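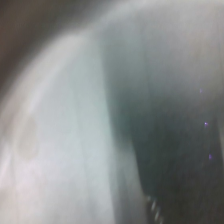

Einzelbild der Handgelenkkamera, linke Hälfte hell und unscharf, rechts drei violette Punkte

Forum > Studentische Projekte > Greifer und Kameras
Thema: Handgelenkkamera, Bewegungsunschärfe, was tun mit solchen Bildern?

femine_ws
Moin, wir bauen im Praktikum Robotik (Projekt Tadum, Aufgabenteil 3) einen Datensatz für das Greifen von Kleinteilen auf. Kamera sitzt am Handgelenk, Belichtung steht auf Automatik, 30 ms Obergrenze. Ein Teil der Aufnahmen sieht aus wie das Bild oben. Die helle Fläche ist so nah, dass keine Kante und keine Textur mehr auflösbar ist.
Bisher haben wir 1.878 Bilder gesichtet, 19 davon habe ich als unbrauchbar markiert. Meine Gruppe ist sich nicht einig, ob die raus sollen. Im Aufgabenblatt steht dazu nichts.
Zweite Frage: Woher kommen die violetten Punkte rechts?

kettenrad
Raus damit. Wenn ein Mensch nicht sagen kann, was auf dem Bild ist, lernt das Netz daraus auch nichts Brauchbares.
Zur Belichtung: feste Zeit, maximal 5 ms, Verstärkung hochziehen und das Rauschen in Kauf nehmen. Automatik am bewegten Arm ist immer Murks.

plorarmont
Widerspruch zum ersten Punkt. Die Regelung bekommt im Betrieb genau solche Bilder. Wer sie aus dem Training entfernt, hat ein Modell, das bei kurzer Distanz irgendetwas ausgibt. Wir haben das im letzten Durchgang gemacht und durften im Mai neu trainieren.
Vorschlag: drinlassen, aber mit eigenem Label "keine Schätzung möglich".

kettenrad
Ein eigenes Label bei 19 Bildern von 1.878? Das sind 1 Prozent. Die Klasse wird vom Rest erschlagen.

plorarmont
Gewichten oder Unschärfe synthetisch erzeugen. Bewegungsunschärfe ist eine Faltung, das geht mit drei Zeilen OpenCV.

kettenrad
Die Faltung bildet die Bewegung ab, den fehlenden Fokus nicht. Auf dem Bild ist beides drin. Im dunklen Bereich laufen vertikale Schlieren, die helle Fläche ist zusätzlich defokussiert. Mit einem linearen Kernel über das ganze Bild bekommst du das nicht hin, dafür brauchst du die Tiefe pro Pixel.

ivanyshyn_lab
Zu den Punkten: Ich tippe auf Reflexe oder kleine Anzeige-LEDs. Hotpixel würde ich ausschließen können, wenn du mehrere Bilder hast. Hotpixel bleiben auf denselben Sensorkoordinaten, Reflexe wandern mit der Pose. Also 100 Bilder übereinanderlegen, Minimum pro Pixel bilden und schauen, was übrig bleibt.
Auffällig ist nur, dass die drei schräg untereinander liegen, leicht nach rechts versetzt. Das spricht für mich eher gegen Sensorfehler, ist aber kein Beweis.

femine_ws
Danke, Minimum-Bild rechne ich heute Abend. Kann jemand etwas mit den hellen Zacken am unteren Rand anfangen, knapp rechts der Mitte? Die sind etwas schärfer als der Rest. Einer aus der Gruppe sagt Verzahnung, ich sage geriffelte Fingerauflage.

ivanyshyn_lab
Kann beides sein. Aus dem Einzelbild würde ich das nicht entscheiden. Nimm die Nachbarbilder und prüf, ob sich die Zacken relativ zur Kamera bewegen. Bleiben sie über die ganze Sequenz stehen, gehören sie vermutlich zum Greifer und du kannst den Bereich maskieren.

kettenrad
Und wenn sie mit der Öffnungsweite wandern, ist es immer noch der Greifer. Also gegen die Fingerposition auftragen, sonst ziehst du den falschen Schluss.

ivanyshyn_lab
Stimmt, bei beweglichen Fingern reicht "steht still" nicht als Kriterium.

femine_ws
Fingerposition wird mit 100 Hz geloggt, Kamera läuft mit 30. Zeitstempel kommen allerdings von zwei Rechnern.

plorarmont
Dann zuerst den Versatz bestimmen, alles andere hängt daran. Greifer ein paarmal schnell auf und zu, Bilddifferenz gegen Fingergeschwindigkeit korrelieren, Maximum suchen. Wenn die Uhren driften, am Ende der Aufnahme wiederholen.

kettenrad
Da sind wir uns einig. Beim Label bleibe ich bei meiner Meinung: In der Abgabe würde ich die 19 in eine separate Liste schreiben und das Modell einmal mit und einmal ohne trainieren. Kostet eine Nacht Rechenzeit und ihr habt eine Tabelle für den Bericht.

femine_ws
Machen wir so. Belichtung setze ich auf 5 ms fest, Verstärkung muss ich ausprobieren, die Beleuchtung im Labor ist eher schwach.

plorarmont
Auf Flimmern achten. Bei 5 ms und Netzbeleuchtung siehst du die 100 Hz als Helligkeitsschwankung zwischen den Bildern. Entweder 10 ms oder Gleichstrom-LEDs.

kettenrad
10 ms ist zu lang für die Anfahrt, dann lieber LEDs.

plorarmont
Oder langsamer fahren. Welche Geschwindigkeit habt ihr am TCP?

femine_ws
0,25 m/s in der Anfahrt, auf den letzten Zentimetern sollte es weniger sein. Muss ich im Skript nachsehen, das hat die Gruppe davor geschrieben.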